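How does a robot know what to grab?

I write the software that helps robot hands make choices. Sounds fancy, but a lot of my day is showing a computer pictures – over 1,014 of them so far! Each one gets a label, like "fingers open" or "block."
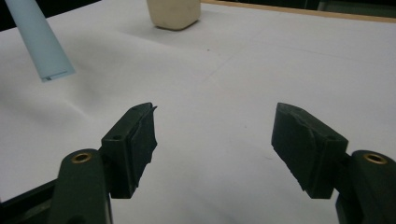
Photo: Pondance Robot Lab

Spot the two dark green fingers, open wide? My program has to find the pale block near the top, then plan a path to it. It plans one tiny move, looks again, and plans the next (57 little plans for one grab, last time I checked). Your brain does this too when you reach for a cookie, only you don't have to type it all out first.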